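We have a fridge upstairs at Nunar now. It's a small one, a 25-liter cube, and it lives on the landing where the stairs come up. I wrote a few weeks ago that I was tired of going down to the kitchen for milk, and a few people asked what I ended up doing, so I'm writing down the whole thing, including the parts I would do differently.

The kitchen downstairs has a full-size fridge, and it's a good one, but the whole building uses it. By noon the shelves are packed and whatever you put in at eight has moved to the back. I don't mind sharing. I do mind spilled yogurt on my lunch, which happened in August and then happened again.

Piret Jõgi had a small fridge in her storage unit that she wanted gone. It's a Purkell, a few years old, and she had used it in a dorm room and then forgotten it. She asked for nothing and I gave her a bag of coffee from Ramanauskas.

Getting it up the stairs was easy enough. It's awkward more than heavy, with nothing to hold on to, so I carried it hugged to my chest with my chin on top. Merike Kalniņš walked ahead of me and told me when the curve was coming. The bigger question was where it would sit. I had pictured it on the floor, but on the floor you have to crouch to see into it, and the door swings out into the walkway. We tried it next to the printer and the cord didn't reach. In the end we looked at the round table on the landing, which people mostly used for putting down a coat or a bag while they looked for their keys.

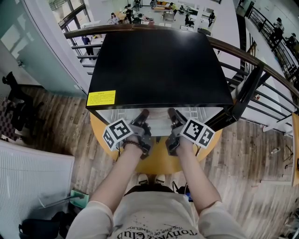

Round table by the curved handrail, with the workspace downstairs.

A square thing on a round table wastes some space. You get a slice of tabletop on each side, big enough for a mug but not for a plate. Merike wanted to swap in the rectangular table from the phone room. I measured it and it was too deep for the landing, so the round one stays. It has a warm, light color that I like next to the brown of the railing, and it was already there.

I was a little worried about having anything bulky up by a railing with desks below. I pushed on it from a few directions and the table didn't rock. I also made a rule that nothing gets stored on top. A glossy top is slippery, and I don't want a can rolling off and landing on someone's keyboard. So far people have followed the rule, except for one banana.

I cleaned it before plugging it in. Piret had left the door shut the whole time it was in storage, and it smelled like it. I used warm water and baking soda, wiped it out twice, then left the door open for an afternoon. I did the rubber seal with an old toothbrush. If you are putting a fridge away for a while, prop the door. A folded dish towel over the edge is enough.
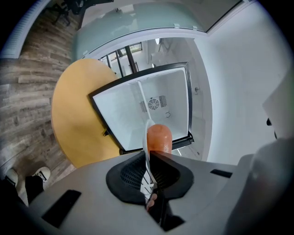
Airflow is the one thing I had to learn about. My old mini fridge cooled with a cold plate at the top, and you could jam it full and it would still work, apart from the lettuce that froze to the plate. A fan fridge is different. The round grille is in the middle of the back wall with slotted vents on both sides of it, so a carton shoved all the way in sits right against one or the other. I now leave a gap of a couple of fingers behind everything. The first time I loaded it I didn't, and the thermometer I keep in the door was still reading too warm at the end of the day. With the gap, it settles at 7 degrees Celsius. That's warmer than I would like for meat, so we don't keep meat in it. Milk is fine for the few days it lasts here.

What goes in, at the moment: milk, oat milk, Merike's lunch, my lunch, a jar of pickles, and a bag of snack carrots that Piret brings in. Drinks in cans go in the door if there's room. Anything large goes downstairs. I put a strip of masking tape and a marker beside it so people can write a name on things, and I clear out whatever is left at the end of the week.

Noise was Merike's concern, as her desk is the closest. The fan makes a low hum that you notice for the first day. She says it's quieter than the printer and much quieter than me on the phone. I turned the fridge a bit so the door opens toward the stairs, and that seemed to help, or else we got used to it.

Things I still need to do: find a thin mat to put under it so the tabletop doesn't get scratched, get a shorter cord tie, and ask the office whether the outlet on the landing is on the same circuit as the copier. If the answer is yes I may have to move the whole thing after all, and then I'll be back to measuring tables.

Next post will be the shelf above my desk, which I've been putting off. The brackets came in the wrong size.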